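Reusing gift bags: fold them or leave them standing?

skye_kerr
Started sorting the gift bags left from December. I keep the paper ones in a drawer, but they come out creased every time.

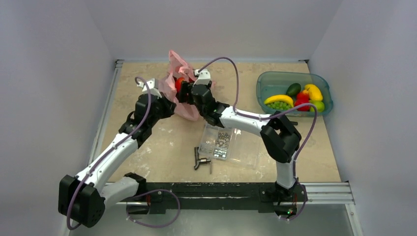
Pink ones seem to show it worst. Does anyone iron theirs?

Trilham70
I do, on low with a tea towel over the top. Takes 2 minutes a bag. Don't iron anything shiny.

E Geddes
Wouldn't bother. Put something in it, tissue round the top, and the creases don't show. A new one is 70p in Plornside.

Trilham70
They do show if the bag is a plain colour.

cam_imrie
Stand them up inside one big bag at the bottom of the wardrobe. I've got 10 in there and none of them are folded.

skye_kerr
No room in the wardrobe, so I'll try the tea towel.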